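Wulo Community Help > Home and Kitchen > Machines and Gadgets

Can a machine put away the cutlery yet? (small canteen, also my home)

Posted by Anel Matlala, February 26, 2023

Hello to all. English is my third language, so please excuse the mistakes.

I help my aunt to run a small canteen in Kokville. We have 36 seats and we serve noodles and rice, therefore we have a great quantity of chopsticks. After each lunch somebody must take the clean ones, put them all in the same direction and place them standing in the caddies. It is not heavy work, but it is boring work, and my aunt has pain in her thumbs since November.

A salesman from Kendemach visited us and left a leaflet. In the leaflet there is an arm which sorts small parts for a workshop. He said that it can be "taught" to do chopsticks also. He did not show us this. I asked if he could bring the arm for one afternoon and he answered that it must be bolted to a bench.

What I want to know is the following. Is there at this moment any machine which can pick up thin sticks from a table, when they are lying one on top of another, and put them in a holder with the points all down? I do not need it to be fast. I have the same question for my home, where I would be happy if it could do only the forks and spoons.

Thank you in advance for your patience.

Ainhoa Calvo

Hello Anel. I work in maintenance in a factory of packaging near Toledo, and we have had two arms on the line for several years, so I can tell you what I know from there. I do not know kitchens so well.

An arm is very good when the object is always in the same place. Our arms take one box each 10 seconds, the whole day, and they do not complain. But the boxes arrive one by one, with the same side up. If a box arrives turned, the arm stops and a light goes on and I must walk there.
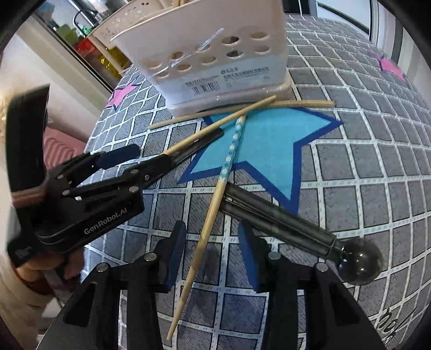 With chopsticks the difficulty begins before the lifting. A stick is thin and it rolls. When two or three are crossed, the machine has to decide which one is on top, because if it pulls the one from below, the others move and everything it had calculated is no longer correct. Then it has to close the fingers very near to the surface of the table without pushing against it. A printed tablecloth makes this harder for the camera than a plain one. After that comes the turning, from lying to standing, and finally the opening of the caddy, where the other sticks are already in the way.

Each of these steps can be done in a laboratory, I have seen videos of it. I have not seen all of them done one after another in a real dining room with nobody beside the machine. If the salesman says it can be taught, ask him who will teach it, how many hours this takes and who pays when it forgets. Ask also to see it with your own sticks. In our factory the demonstration was made with new boxes, very stiff, and ours were softer. We lost 108 boxes in the first week.

For the thumbs of your aunt I would look first at a wider caddy. With a wide mouth one can take a handful, tap the ends on the table and let them fall in. It costs very little.

dishpit_old

no. buy forks

Bram_W

I don't agree that it's as hopeless as all that. There are sorters for chopsticks already, the simple kind with a hopper on top and a slot. You throw them in, it shakes, they come out lined up. No arm, no camera. I saw one in a noodle place and it was loud but it worked while I was eating. I don't remember the make. Might have been disposables only, so check before you spend anything.

For home I'd just wait.

Anel Matlala

Thank you for the answers. I did not know about the kind which shakes, and I will look for it. Our sticks are reusable and not all of the same length, so perhaps this is a problem. Does somebody know if such a machine can accept two lengths together? We have 250 pairs, and I would prefer not to replace them.

I have written to Kendemach with the questions of Ainhoa. Until now they did not answer.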